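About the Olaten Robotics Club
Dindlow Technical School, Manipulation Section

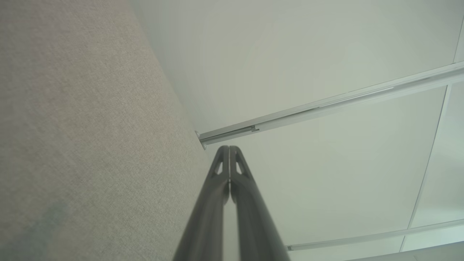 The Olaten Robotics Club builds and programs robot arms for household handling tasks. The club is part of the engineering department at Dindlow Technical School and is open to students in their last two years. Most of our programming work depends on the view from the wrist, where the gripper is always part of the picture. With the fingers closed, their tips and the narrow gap between them give students a fixed reference when they compare one approach with the next. Woven fabric next to a smooth pale surface, with a shiny rail running off at an angle, is a typical mix for us: the vision code has to find the edge of the cloth and must not mistake the highlight on the metal for another one.

What we work on
The main project is called Leiva. It covers the handling of soft and thin materials: gripping cloth at an edge, moving it along a set path, and letting go at a given point. Cloth changes shape when it is touched, so a path that was correct at the start of a motion may be wrong by the end of it. Students write the motion code, label the recorded runs and keep the error log. Every failed grip goes into the log with a cause code, or with the code for "unknown" – currently the longest section.

A second project, Flusutura, is the software that connects the camera, the arm controller and the log. Earlier members wrote most of it. New members usually start with small repairs there, as reading the existing code is the fastest way to learn how the arm receives its commands.

How the club is organized
We take up to 8 new members each school year and place them in teams of two. Each team owns one part of the system for a term, then hands it over with written notes. The notes are reviewed by the team that takes over, and a handover is complete when that team can run the standard test without help.

The club meets after the last class period and ends at 6 p.m. Powered work on the arm requires two trained students and one instructor in the room. Safety training takes three sessions and cannot be skipped, including by students who have used robot arms elsewhere.

Competition
Each spring we enter the school's open handling contest. Teams get three attempts at a task announced on the same morning. Scoring is by position error and time, and a dropped item ends the attempt. Code may be changed between attempts but hardware may not.

Joining
Applications open in August through the department office. Applicants need basic programming in any language. Experience with robots or cameras is not required. A short practical exercise is part of the application – it uses recorded data and can be done on any school computer.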